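Black exposed ceiling, long reverb – paint the deck treatment or hang baffles?

Building Interiors > Acoustics and Noise

deckandjoist
Posted in February, 7:42 am

Looking for a sanity check before I sign off on a ceiling package. Tenant space in Skokthorpe, second floor, open plan, 2,111 square feet, 16 feet from finished floor to underside of deck. No ceiling grid. The ceiling itself is sprayed flat black, and the tenant wants it to stay black. Long white desks down the middle, hard floor, two long walls of painted drywall. Complaint is speech: calls carry from one end to the other and people say they are tired by mid-afternoon.
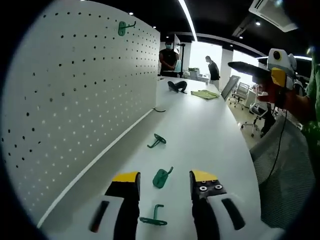
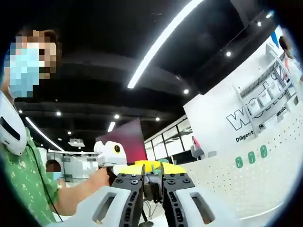
Both are from the space.

Measured mid-frequency reverberation time is 1.6 seconds, average of balloon pops at several positions, room unoccupied. I am aware balloons are not a calibrated source. Target from the tenant's consultant is 0.8.

Two options on the table. Option A is spray-applied cellulose on the deck, an inch thick, then black. Option B is hanging baffles, Nilura or equal, 2 by 4 feet, in rows perpendicular to the desks. Bouchard quoted both. A is cheaper by a fair margin but needs the space cleared. B can be done in sections at night.

My problem with A is the paint. The existing black is an ordinary dryfall. If we spray cellulose over it and then have to make the cellulose black, how much absorption do I give up?

lowpass_larry
Posted 8:15 am

Do not paint it. Order it in black. The fiber can be supplied integrally colored, and most applicators will do black with some lead time. The absorption comes from air moving in and out of the pores. A coat of dryfall closes a lot of the surface and you will have paid for a textured reflector at high frequency.

deckandjoist
Posted 8:31 am

Bouchard says integral black reads as charcoal under the existing lights and that everybody ends up painting it.

lowpass_larry
Posted 8:40 am

Bouchard wants to sell you a paint line item. Charcoal at 16 feet looks black to anyone who is not standing on a lift.

sabin_count
Posted 9:22 am

Slightly more nuanced than that. A thin mist coat of non-bridging acoustic paint costs you very little on a coarse spray finish. Dryfall laid on to full hide costs you a lot. The difference is in the applicator's hands, which is hard to write into a spec and harder to enforce afterward. If you go that way, ask for test data on the painted assembly. Data for the bare fiber tells you nothing about what you will get.

Running the numbers for you. Volume is 2,111 x 16 = 33,776 cubic feet. Sabine in US units is T = 0.049 V / A, so at 1.6 seconds you have 1,034 sabins in the room now. For 0.8 you need double, so you are looking to add another 1,034.

Option A covers the deck, call it 2,111 square feet ignoring the joists. Net gain per square foot has to be 0.49. An inch of cellulose directly on a solid deck tests well above that at 500 Hz. You have margin, even after a mist coat. You do not have it at 125 Hz, but for speech I would not lose sleep over 125.

Option B, a 2 by 4 baffle has 16 square feet of exposed face counting both sides. If the data sheet gives you 11 sabins per unit at 500 Hz, that comes to 94 baffles. Check the spacing they were tested at. Sabins per unit drop when they are hung close together, and some data sheets list only the wide spacing.

deckandjoist
Posted 9:50 am

Thanks. Bouchard's layout shows fewer than that. I will ask which spacing they used.

Is the deck solid in your assumption? Some of it is fluted steel, some of it is older plank where the floor above was patched.

sabin_count
Posted 10:04 am

I assumed solid. Fluted steel gives you more area per square foot of plan, so it helps you. Plank is a question for the applicator on bond, especially over old dryfall. Get an adhesion test on each substrate before anything else. Spray fiber coming down in sheets over desks is a bad day.

hvacgrump
Posted 10:37 am

Nobody has asked about the mechanical noise. Exposed ceiling means exposed duct. What is the background level with the units running? If you take the room down to 0.8 seconds and the background is low, every call at the far desk becomes perfectly intelligible. I have seen this done twice. Both times the complaints went up.

lowpass_larry
Posted 10:45 am

That is a masking issue and does not change what goes on the ceiling.

hvacgrump
Posted 10:58 am

It changes whether the money on the ceiling is worth spending. Speech privacy is signal to noise. Absorption lowers the signal at distance. It also lowers the babble that was hiding it. With desks in line and no screens between them, the direct path does not care what you hang up there.

sabin_count
Posted 11:20 am

Partly agree. The direct path is untouched, correct. But at 16 feet the ceiling reflection is a real contributor once you get 20 feet or so away from the talker, and the reverberant field is what drives people to raise their voices. Bringing it down makes talkers quieter, which Sabine does not tell you and which is most of the benefit in practice. Masking is a good second step. I would not do masking first in a 1.6 second room because you end up turning it up to the point where it is a nuisance of its own.

deckandjoist
Posted 11:46 am

Background is 38 dBA with the units on low, 44 on high. They cycle.

hvacgrump
Posted 11:52 am

A 6 dB swing is audible and irritating. Fix the fan control so it does not hunt. Costs next to nothing compared to either option.

matteblackfan
Posted 12:30 pm

Lighting person here, so take the acoustics part with salt. One thing on the baffles: check where they land against the fixtures. On a job with Gatano linear pendants we had the baffles hung at the same elevation as the lights, and they ate a measurable share of the light at the desk ends. Black absorbs, that is the point of it. White desks give you some of it back but not to the places you need it. Either drop the pendants under the bottom edge of the baffles or run the baffles parallel to the fixtures.

Also, with a black deck you have already lost whatever uplight component the fixtures were supposed to deliver. If they are direct/indirect, the indirect half is heating dust.

deckandjoist
Posted 12:41 pm

They are direct/indirect. The tenant picked them before they picked the ceiling color.

matteblackfan
Posted 12:49 pm

Common. See whether the driver lets you dim the up channel separately. If it does, turn it off and put the saved load toward the down channel, provided the glare numbers still work.

sprinkler_seven
Posted 2:10 pm

Baffles and sprinklers. Please do not leave this for the end. Vertical baffles can obstruct the discharge pattern, and the fire marshal will look at spacing and clearance to the heads. Sprayed fiber avoids the obstruction question but the heads have to be bagged during application and every bag has to come off. Whoever signs for that should be on a lift looking at each head.

lowpass_larry
Posted 2:26 pm

Which is another reason for A.

hvacgrump
Posted 2:33 pm

A also means the next person who has to run conduit scrapes a strip off the deck and patches it with nothing. Give it 3 years and it looks like a dog slept on it. In a space where the tenant moves things every quarter I would take baffles even at the higher price. They come down, they go back up.

lowpass_larry
Posted 2:41 pm

Conduit gets hung from the joists. If your electricians are drilling the deck for every run you have a supervision problem.

hvacgrump
Posted 2:47 pm

I have met electricians.

sabin_count
Posted 3:15 pm

Third option, since nobody has raised it. The two long drywall walls. Parallel, painted, facing each other, and presumably doing their share of the flutter. Two-inch wall panels from desk height up to 8 feet or so will work harder for speech than the same area overhead, because they intercept the lateral reflections at ear level. They also break up the flutter, which ceiling treatment will not touch. Sabine assumes a diffuse field and you do not have one if all the absorption is on one surface. If you treat only the ceiling, expect the measured result to come in longer than predicted.

I would price half the ceiling number in baffles and the remainder on the walls.

deckandjoist
Posted 3:38 pm

One of the long walls is partly glass. The other is available. Did not get flutter from the balloons but I was not standing in the right place to hear it.

sabin_count
Posted 3:44 pm

Stand halfway between the two walls and clap. If it zings, you have it.

deckandjoist
Posted next morning, 8:05 am

It zings.

Bouchard confirmed their baffle layout used the wide-spacing figure, and their spacing is tighter than that. They are reissuing. I have asked for three prices: integral black fiber with no topcoat, Nilura baffles at the corrected quantity, and a mix of baffles plus panels on the solid wall. Adhesion tests on both substrates are in the first price. Controls contractor is looking at the fan staging. The up channel on the lights is separately dimmable, so that goes off tonight.

lowpass_larry
Posted 8:19 am

Make sure the no-topcoat price says so in writing on the drawing too. The painter will be there anyway and he will have black in the gun.

hvacgrump
Posted 8:27 am

Agree with Larry on that one. Post the background level again once the fans are sorted. I want to know what it settles at before you pick a target.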